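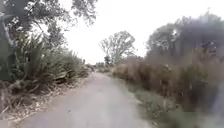

Projektbericht: Pflege der Wegränder in Iddale

In unserem Projekt haben wir untersucht, wie viel Arbeit ein schmaler Fußweg im Jahr macht. Die Gruppe bestand aus Hilkka Huttunen und mir, Siiri Lehtinen. Wir haben 13 Abschnitte ausgewählt und jeden Abschnitt im Oktober und im Dezember besucht. Besonders wichtig war für uns der Unterschied zwischen den beiden Rändern. Links hängen die langen, schwertförmigen Blätter der flachsähnlichen Pflanzen über den Asphalt, und darunter liegt trockenes Laub mit toten braunen Blättern. Rechts gibt es nur einen niedrigen Grasstreifen - er ist viel leichter zu mähen.

Für jeden Abschnitt haben wir die Arbeitszeit notiert. Ein Rand mit Gras brauchte im Mittel 10 Minuten, ein Rand mit großen Pflanzen dagegen 26 Minuten. Die zähen Blätter muss man einzeln mit der Schere schneiden, der Rechen bleibt darin hängen.

Wir schlagen vor, dass man die großen Pflanzen zweimal im Jahr zurückschneidet und das Laub unter ihnen liegen lässt. Offen ist noch die Frage, wohin der Abfall kommt. Der Kompostplatz in Otow nimmt die harten Blätter nicht an.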